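Print this page
E-mail this thread
Reading time: 4 min
Posted 29/05/2026 by the Priltulura perception account

1/ Notes on the Jugah drivable-surface module, release candidate. It takes forward camera input and puts out a road mask plus an edge polyline on each side. The planner eats the polylines. Nearly every bug this month has been in the polylines.

2/ Target roads are residential streets with no paint. The lane model we inherited from the Iststead stack wants markings and returns nothing useful without them, so it's switched off. Edges come from kerb geometry and surface texture only.

3/ Street views, all with a blown-out sky:

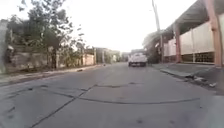
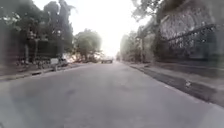
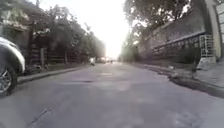

4/ First problem is exposure. Metering on the whole image lets the sky win or lose depending on the tree canopy. We now meter on a trapezoid over the lower half and let the sky clip. Clipped sky costs us nothing. A crushed kerb costs us the edge.

5/ The metering region is fixed in image space, with no horizon tracking. I tried tracking. Under heavy canopy the horizon estimate hunted and the gain hunted with it, and you could see the mask breathing.

6/ Second problem: cracks and seams. A dark diagonal joint in concrete has almost the same gradient profile as the shadow line under a kerb. The old edge extractor would jump onto the joint, follow it for a bit, then jump back. The planner saw the road narrow and braked.

7/ The fix is boring. An edge candidate now needs a texture change across it. Concrete on both sides means it's a seam, so drop it. Concrete one side and grass, wall or sidewalk on the other, keep it.

8/ That leaves the bad case, a grey road beside a grey sidewalk. Texture says nothing there. We fall back on temporal consistency: the candidate has to hold its ground-plane position across 4 consecutive updates before it's published.

9/ Yes, this adds latency. At residential speed it's acceptable. I wouldn't ship it for anything faster, and the config now refuses to load above 40 km/h.

10/ Third: open gutters. A dark strip running parallel to the road can be read as road shadow, and the mask will happily flow across it to the sidewalk. This one matters more than the braking bug — a wheel in a drain is a tow truck.

11/ We added a "channel" class. Labelling guide says: if you can't tell a channel from a shadow, label it channel. The planner treats it as a hard boundary. We lose a little road width on shady streets and I'm fine with that.

12/ Small debris at the kerb is left out of the mask on purpose. The mask answers "is this road surface?" and the obstacle layer answers "should I drive over it?". We had both questions in one head until early May and the metrics were unreadable.

13/ Far-field vehicles. A small light blob against a white sky near the vanishing point is the weakest thing we do. The detector will fire, lose it, fire again. Range estimates at that size are junk, so the tracker holds a bearing and publishes no distance until the box is tall enough.

14/ The planner team asked for a distance anyway. We gave them an interval with a very wide upper bound. They've stopped asking, and the speed profile got smoother once they used the lower bound only.

15/ Tooling. The replay viewer now draws rejected edge candidates in a separate colour, with the reject reason on hover. Should have been done a year ago. Most of the seam failures took minutes to sort once the reason was on screen.

16/ Replay set for this release is 44 clips from the Pustthorpe log pull. Seam jumps went from over 40 to 2. Both of the leftovers are patched sections where the fill runs right up to the kerb and carries on along it. Texture really does change there, so the rule does what it was told.

17/ Not in this release: anything on wet surfaces. Reflections break the texture test completely and I don't have a good answer yet. The module raises its degraded flag and the planner slows down.

18/ Config changes if you're upgrading: edge_hold replaces edge_smooth, and the old key is ignored with a warning. meter_region is required. If you copied your camera block from an Iststead file, check the principal point, as theirs is given from the image centre and ours is from the top left corner.

19/ Someone will ask about stereo. Mono is what's on the vehicles. If that changes I'll redo the kerb work from height and throw most of this out.

20/ Branch is frozen for fixes only. Bug reports need the clip ID and the config hash — without the hash I can't replay it.

Print this page
E-mail this thread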